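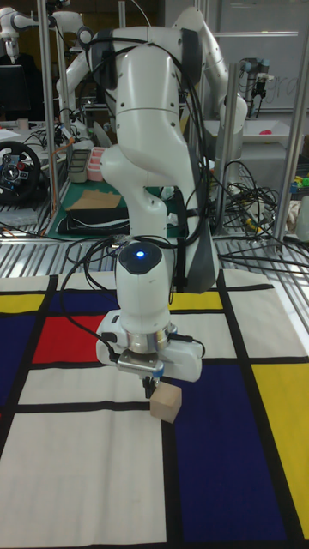

Garngate, May

I drove 336 miles to stand next to a shock absorber, and I'd do it again tomorrow. Stimow, the firm that rebuilds and tunes suspension for everyday cars (sedans, wagons, a few tired family crossovers), opened its doors for the afternoon, and anyone who had signed up in time could walk the shop, ask whatever they liked, and then go out for a ride on the road loop behind the industrial park. I brought a notebook and my own car, a twelve-year-old wagon that crashes over every pothole and still manages to float on the highway. Worst of both worlds!

They split us into groups of four, which was perfect, because you could get right up to the benches and hear what people were telling you. We started in the teardown area, where worn dampers come in. I had always pictured a bad shock as one that leaks oil all over itself. Some do, but plenty of the bad ones were dry and clean on the outside and just had nothing left inside them. You push the rod down by hand and it slides in with no fight at all. Then they hand you a good one and you lean on it and it goes down slowly, like pushing a spoon into cold honey. I must have done that a dozen times. The man behind me had to ask for his turn.

Next was the dyno, a machine that strokes the damper up and down at different speeds and draws a curve of how hard it pushes back. I had it all wrong before this. I thought "speed" here meant how fast the car was going. It means how fast the damper itself moves. A long, lazy dip in the highway moves it slowly. A sharp pothole at twenty miles an hour moves it very fast. So a good setup can hold the body steady over the lazy stuff and still give way when a wheel hits something sharp, and that's how a car gets to be comfortable in town and calm on the highway -- you don't always have to pick one.
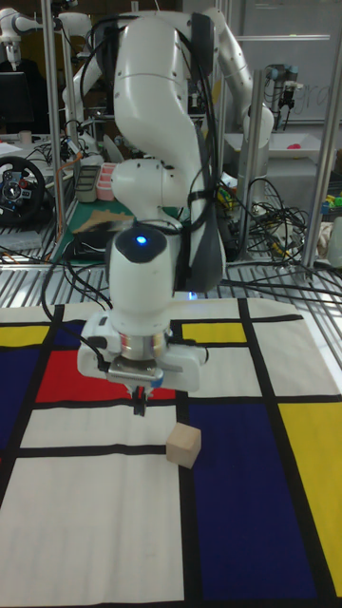
Start with the tires before you spend a cent on anything else, Nii Opoku told our group, and then he made us guess how many cars turn up for new dampers when all they need is the right air pressure. We guessed low. He said people buy a bigger wheel with a thinner tire because it looks sharp, lose the cushion they had in the sidewall, and then come in to complain that the shocks are shot. He also said to put the same load in the car that you drive with every day when you come in for a check, child seats and stroller and all.

I went out to the parking lot at the break and checked mine. Six pounds over, all the way around. I was a little embarrassed and very happy.

The coffee was good, by the way, and there was a tray of cheese rolls from a bakery called Endton that I'm still thinking about. 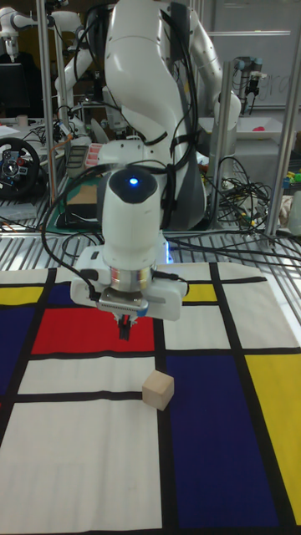 After the break we looked at a front corner mounted on a stand, with hub, brake, spring, damper and lower arm all in place, and you could turn the steering and jack the wheel up and down through its full travel. What I loved was watching the small parts cope. The brake hose and the wheel speed sensor wire have to follow along through every bump and every turn of the wheel without rubbing or pulling tight. It's the same puzzle you get with the white robot arm in the photo, where the black cables run along the big curved links and are held on with straps. Tie a line down too close to a joint and it has to stretch; leave it too loose and it snags. One of the cars on the lift had a sensor wire chafed nearly through after a home spring swap, with a zip tie in just the wrong spot.

Then came the rides, and this was what I'd been waiting for. They had two cars of the same model and year, one on its original worn parts and one freshly rebuilt, and you rode the loop in each. The loop has a patched section, a railroad crossing, a long curve and then a stretch of faster road with a dip in it. In the worn car the crossing was a bang, and after the dip we kept bobbing for what felt like forever. In the rebuilt one I heard the crossing more than I felt it, and the dip was one soft down-and-up and done. I laughed out loud. My seat neighbor, who had said on the way in that he couldn't tell one suspension from another, asked to go around again.
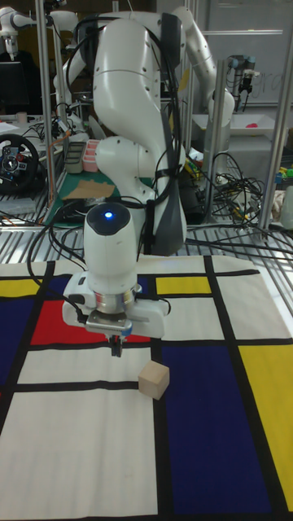
The last stop was a car with adjustable dampers, the electronic kind with a soft setting and a firm one. I'd expected to want firm on the highway and soft everywhere else, and that's mostly how it went, though on the patched section I liked firm better than I thought I would. My one gripe was the display. The setting was buried two menus deep on the screen, and I kept losing track of which one we were in. Give me one small glowing light on a dark cap, like the blue one on the wrist of that robot arm, and I'd know at a glance. The Tetteh brothers, who were in my group and own three wagons between them, wanted a plain old switch. We argued about it all the way back to the lot.

If you go, wear shoes you don't mind getting oil on, and put your name down early for the rides -- the list filled up before the tour had even started. Bring your own car if you can. They'll do a quick bounce check at the end and tell you frankly what they see. Mine needs rear dampers and top mounts, and the front can wait until fall. I drove home with the tires at the right pressure, and the wagon already felt better over the bridge joints outside Garngate. The rear parts are on order.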